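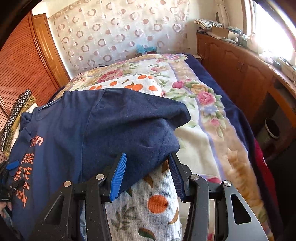
Konrad Ortner

Tomik Hand-Held Gripper, build-it-yourself kit
Second batch, ships from the Avimen workshop

The Tomik is a two-finger gripper that you hold and work with your own hand, and it comes to you as a bag of parts with a set of printed instructions. People use them for all kinds of things, but I drew it up for folks like me who are putting together a robot arm at home and want to know what a pair of simple fingers can and can't pick up before they spend a winter on motors. You squeeze the handle, the fingers close, and you find out very quickly how hard it is to get hold of the hem of a T-shirt lying on a bed!

I built the first one at my kitchen table and carried it over to Avimen, the shared workshop where I rent a bench, and within a week I had requests from most of the people there. So I ran a small batch, sold it, learned a good deal from the people who wrote back, and now there is a second batch with nearly all of their suggestions in it. If you bought one from the first run, thank you, and please read down to the part about the pads, as you can put the new ones on your old fingers.

What it does well

Cloth is what I spent the most time on. Shirts, dish towels, pillowcases, the corner of a fitted sheet (a miserable thing for any gripper, and for most people too). The blue rubber pads are ribbed, and the ribs want to catch an edge or a seam and hold it while you lift. A hem is the easiest place to start because it is thicker than the rest of the shirt and gives the pads something to bite on. My usual practice is a T-shirt on top of a made bed, pinched at the bottom and brought up and over so it folds on itself. A soft surface gives a little under the fingertips, and it lets you get beneath the fabric in a way a hard tabletop doesn't.

It will also take boxes, small bottles, sponges, rolled socks and blocks of wood. I would not use it on a wine glass, and I would not use it on anything hot. The frame is printed plastic, and it will sag on you.

How it goes together

The frame is black plastic with angled arms on either side, and the arms turn on four silver pivot screws. Those screws are the heart of the whole thing. On my early tries I used whatever was in the coffee can at the workshop and the fingers wobbled like a loose tooth. The ones in the kit are shoulder screws from Hofstetter, and they have a smooth collar that the plastic rides on, so you can snug them all the way down and the arm still swings freely. Please don't swap them for ordinary screws, even if you have a nice drawer full that would seem to fit.

Set the arms out on the table in the order shown on the sheet before you put any screws in. The left and right arms look very much alike and they are not the same part. There is a small L and a small R molded into the inside face, and I still managed to mix them up while I was photographing the instructions. Put the pivots in loosely, work the fingers open and shut a few times with your hand, and then tighten them one at a time. If something binds, it will nearly always be a bit of leftover plastic in one of the holes. Turn an 8 mm drill bit in there with your fingers (no drill, please, you will take off too much) and try again.

Then comes the flat plate with the long slot in it. The plate is there so you can bolt on whatever you like: a small bracket, a strap for your wrist, a sensor board, a mount for a phone. I made the slot long on purpose so you can slide your add-on forward and back until the weight sits well in your hand. The first version had plain round holes and everybody's bracket needed them somewhere else, so now there is a slot and I get a lot less mail.

The pads go on last. They slip over the fingertips and stay put by themselves, though a dab of contact cement along the back edge won't hurt if you plan on pulling at heavy cloth all day. Wash them with dish soap first. They come out of the mold with a film on them that makes them slick, and more than one person has written to tell me that their gripper doesn't grip when all it needed was a bath.

Set aside an evening for the build. A patient kid can do it with a grown-up at the table, and the only fiddly part is the return spring, which has an unpleasant habit of leaving the room. Hook it on over a towel.

What's in the bag

Printed frame parts, black
Left and right arms
Four Hofstetter shoulder screws
Slotted accessory plate
One pair of ribbed rubber finger pads, blue
Handle, trigger and pull cord
Return spring
Hex key
Printed instructions

You supply a small Phillips screwdriver, a drill bit for cleaning the holes, and dish soap for the pads.

Wear and tear

I put one of the new ones on a bench jig and let it open and close 4000 times on a folded washcloth. The pull cord had started to fuzz where it goes through the handle, and the pads were shiny on the tips of the ribs, but they still held. The screws looked as they did when I put them in. The cord in the kit is now a braided one, a little stiffer at first and easier in the hand after you have used it for a while. If yours goes anyway, fishing line of a decent weight will get you through until you have a new one, and I keep cord and springs on hand and will gladly mail you some.

The pads are the part you will replace most. Dust and lint fill the ribs after a long session with towels, and you lose your grip slowly enough that you blame yourself for it. An old toothbrush brings them right back. Keep them out of a sunny window when you aren't using them.

Changes since the first batch

The pads are softer and the ribs are closer together. The old ones were fine on a towel and poor on thin jersey, and several of you told me so quite plainly.

The handle has a rounder back. My own hands are large and I had made it to suit them. My apologies to everyone who ended up with a sore palm.

The slot, as I said.

The instructions now show the spring from both sides.

Going on to a motorized arm

A fair number of buyers are building the Skostness arm, the desktop arm that a few of us at Avimen have been working on in the evenings, and the Tomik fingers were drawn with the same wrist pattern. When you are ready, you take off the handle and the cord, bolt the frame to the arm's wrist, and run the pull from a servo. The pads, the arms and the pivots all stay as they are, and so whatever you learned by hand about where to take hold of a shirt and how far in to reach still counts when a motor is doing the squeezing. I found this far more useful than I had expected. I used to sit at the computer guessing at finger openings, and now I go and pick the thing up with my hand on the trigger and come back knowing the answer.

The servo bracket is a separate item and it isn't ready yet. I'm hoping for July. The drawing is free to anybody who wants to print their own before then, so just write and ask for it.

Price and ordering

The kit is $40 and the shipping is figured at checkout. Spare pads are sold by the pair, and 2 pairs travel in the same envelope for the same postage, so it makes sense to get both if you work with cloth a lot. Workshops and classes, please write to me before you order a stack of them, as I pack these myself at the bench and I would like to give you an honest date.

If a part is missing or cracked, tell me which one and I'll send another. You don't need to send the bad one back, though I do enjoy a photo of how it broke. And if you build something clever for the slotted plate, send me that too — I'm collecting them for a page of their own, and so far the best is a wrist strap made from an old camera bag.

Local pickup at Avimen is fine most evenings after 6 p.m. Come in by the side door and ask for the gripper bench.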